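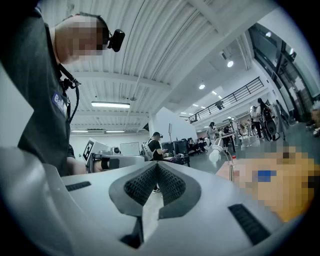 ## Domville Open, lower bracket final: Nedomer vs. Oyelaran

**1/9** Nedomer take the series 2-1 and go through to the grand final against Matau. Notes on the economy and the T sides follow. All numbers are mine, taken from the demos.

**2/9** Map one, Nuke. Nedomer lost the pistol, force-bought on round two and won it with three alive. That round set up the half. Oyelaran were on broken buys until round seven.

**3/9** Oyelaran sent two players outside on almost every T round. The smokes were fine. The timing was late, and the secret push kept arriving after the rotation had already finished. 16-9 Nedomer.

**4/9** Map two, Inferno. Oyelaran's pick, and it looked like one. They gave up banana early, saved the utility and retook B with full kits. Nedomer had no second plan for that. 16-11 Oyelaran.

**5/9** Hauwa Haruna on Inferno: 113 ADR, most of it from pit and library. She was traded on nearly every death in the first half. In the second half she held the same angles with nobody close, and the trades stopped.

**6/9** Map three, Overpass. Nedomer called the long tactical pause at 12-12 and came back with a slow default into A. Oyelaran read it as a fake and left one player on site. Same call two rounds later, same result. 16-13.

**7/9** Utility damage over the series: Nedomer 273, Oyelaran 100. Most of the gap comes from molotovs at the Overpass connector. Oyelaran walked through fire there more than once to save a few seconds.

**8/9** Correction to my preview thread: I had Nedomer's team rating at 1442 going into this match. That was the figure before the group stage. The order of the table doesn't change.

**9/9** On the final: Matau ban Nuke first in every series I have on file, so Nedomer lose their best map. I expect Overpass to get through the veto and Mirage to be the decider. Matau's CT side on Mirage is the stronger of the two. Veto thread goes up an hour before the match.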